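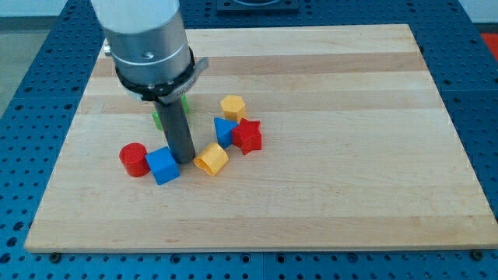
The pushing setup at Stamex: rod tool, maple-colored board, colored blocks.

Progress report to Eruro, second period
Pushing work package, planner and control software
Last updated 11/7/20
4 min read

We were asked to say whether the Sani planner is ready to be handed to the other partners. My answer is no, and I would ask you to read the numbers below with that in mind.

What we have is a planner that takes a short instruction such as "move the red star next to the blue cube" and turns it into small pushes in the plane of the board. The arm has a plain rod for a tool, so everything it does to a block it does by shoving. Over the period we logged 1666 pushes. Most moved something. That is a weak test, and I have argued against quoting it as a success rate.

A fairer measure is whether the named block ended up where it was told to go without its neighbors being dragged along. We scored 50 instructions by hand on that basis. When the target had open board on the side it needed to travel, results were decent. When it sat in a pile, they were poor, and the planner often reported success anyway.
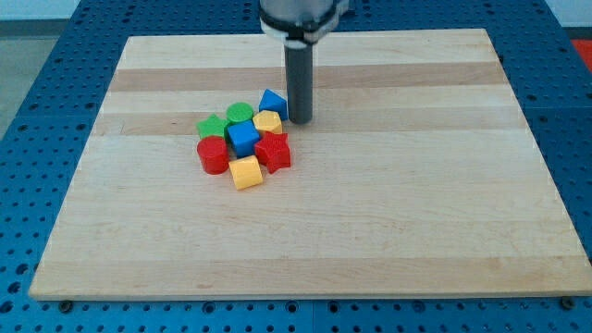
Crowded starts like this are where the contact model falls apart. It treats each push as one rod touching one block. Once blocks touch each other, the push carries through the group and the predicted positions are wrong after the first stroke. Replanning hides some of this, at the price of long runs of tiny corrections. I don't think more tuning will fix it.

Perception is the other sore spot. The Gukska tracker was sold to us as robust to occlusion. In our logs it loses pieces behind the rod and sometimes swaps the labels of two blocks of the same color. We now lift the rod and look again before each plan. It helps, and it slows every run.

On tooling there is better news. The replay viewer works, log files from both controller versions open in it, and a bad run can be traced to a planner or tracker fault in minutes – it used to take most of an afternoon.

Two items slipped. The learned push model was trained only on sparse layouts, so I have left it out of the results. The safety limits on downward force are written but not reviewed.

For December we propose to drop the speed target, collect pushes on crowded layouts only, and score them with the stricter measure. If the planner still claims success on failed runs after that, I would stop work on it and go back to the scripted version – less impressive in a demo, but we know when it is wrong.

Budget is on plan. No change to staffing is requested.

3 comments | 7 shares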